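**Tutley opens play kitchen lending service to families in Thammasiri**

Tutley will begin lending toy kitchen sets to families and home daycares in April, the company said. Borrowers can keep a set for 30 days at no charge and renew it once.

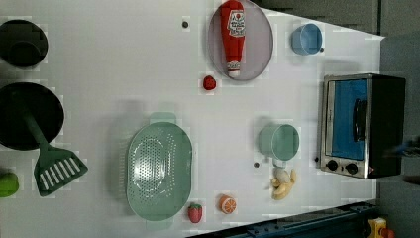 Paweena Yimyam said many parents want pretend-cooking toys for a year or two and then have no place to put them. She added that home daycares in particular had asked for larger sets than they could afford to buy.

The service grew out of Tutley's general toy library, which made 3,558 loans last year. Play food and cookware had the longest waiting list of any category, and the company has moved it to a separate catalog with its own pickup shelf.

Sets are grouped by age, starting at 3 years. Each one comes in a lidded bin with a printed contents list. Families return the bin to the Tutley counter on the ground floor of the Brillero building, where staff wash the pieces and check them against the list. Missing pieces are not billed the first time – after that, a small replacement fee applies.

Home daycares may borrow up to 6 sets at once but need to reserve them ahead of time. Delivery is available inside Thammasiri through Skatex for a flat fee, paid by the borrower. Deliveries go out in the afternoon only.

Registration is open now at the counter and on the Tutley website. Current toy library members do not need to register again. New members should bring proof of address.

Donations of used play kitchen items are accepted at the counter during opening hours. Tutley cannot take items with cracks, loose magnets or battery compartments that do not close.

**Contact:** Tutley press desk, Brillero building, Thammasiri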